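Notes for the Zuna talk, January 30, 2022

Okay, hi everybody, thanks for having me. (Wait for people to sit. Don't start with the weather joke.)

So I want to talk about permits for house churches. I know, thrilling! But stick with me, because a permit form is where religious freedom gets real for most small congregations. Very few of them will ever see the inside of a courtroom. Plenty of them will stand at a counter holding a form.

Start with the Lins case. Small town, a group that prays in a living room, and a new town rule that says any regular religious meeting of more than 10 people needs a license. The book club down the street had more people than that and didn't need a thing. Pause here and let that sink in.

Then the fee. The license costs 200 dollars and has to be renewed every January. For a big church that's pocket change – for a group of retired folks passing a basket, it's a real bite.

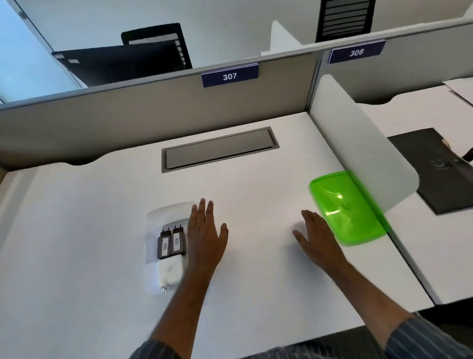 Hands on the desk, striped sleeves, outlet at the left.

Okay, next part is the signatures, and I always rush it, so slow down. The town also wanted 50 neighbors to sign off before a group could meet. Think about what that means if you belong to the faith your neighbors don't like. You're asking them for permission to pray! I get a little worked up at this point and that's fine.

Be fair to the other side, though. Parking is a real problem. Noise is a real problem. I've lived next to a drum circle, I get it. But you can write a parking rule that covers everybody, and Jonetti did it in 5 short paragraphs. (Read the first one out loud if there's time.)

Numel is the messier story. They dropped the license but kept the sign-in sheet, so the town still ends up with a list of who worships where. I don't love that, and I want to ask the room how they feel about it – hands up, quick show.

Then questions. If the zoning appeal comes up, say I'm still reading the ruling and take the person's email.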